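手持夹爪日常保养常见问题

适用于 Drodham 手持夹爪，左右手通用。由 Yolanda Lozano 整理。

多久清洁一次？
每天收工后擦一次外壳和指垫。两侧圆形外壳是黑色的，落灰很显眼，用干的无绒布擦即可，不要用酒精。指垫可以用微湿的布，擦完晾 5 分钟再合拢。

连杆销需要上油吗？
不需要。销子出厂时已做干膜润滑，上油反而会粘灰。每夹取 200 次，检查一遍根部的大销和上方的小销，有松动就停用，送 Eliseo Lozano 处理。

指垫什么时候更换？
表面发亮、打滑，或边缘翘起超过一毫米时更换。左右两片要一起换，只换一片会夹偏。新指垫贴好后静置 24 小时再使用。

两指合拢时对不齐怎么办？
先确认连杆之间没有夹着碎屑，再松开指尖螺丝，把两片指垫压平对正后拧紧。仍然对不齐，多半是连杆变形，请勿自行掰正。

换完指垫怎么试夹？
找一只带边沿的塑料托盘，让盘沿从两片指垫之间穿过，慢慢收紧，再把托盘侧立起来保持 30 秒。盘沿滑动就重新对正。旁边有碗碟时，注意外壳不要碰到。

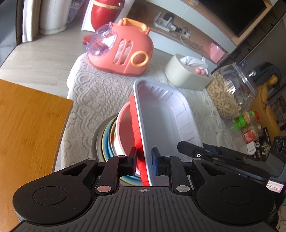

备件在哪里领？
指垫和销子放在 Cuvstead 库房，领用后在登记表上写明夹爪编号和左右手。外壳不单独供应，开裂的整只退回。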